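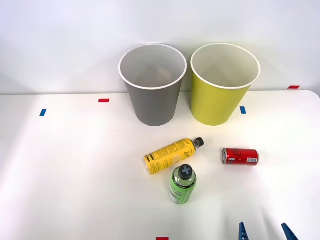 Grey cup and yellow-green cup on the white table, bottles in front

From: Piret Ramanauskas
To: Nudley hall list
Re: cups for the Tatlow lunch

Hi all, quick one before I run for the bus. Tall paper ones, white rim, grey or yellow-green. I'd go grey for tea and the bright ones for cold drinks but happy either way.

On 13/3 the Roussel lot wrote:
> Can someone confirm cups and bottles for May? We have 74
> down for lunch so far. Also are we doing glass or
> plastic, the Virnumholm lawn is no place for glass.

Plastic — see the yellow and green bottles, both with black caps. Cups come in sleeves of 30, so we need three sleeves at least. Could do 5 and keep teh rest for the autumn.

Bottles still to be ordered, want a final number first. Replies to the list please, not just me. And if anyone has a spare trestle table shout, we're one short.

Piret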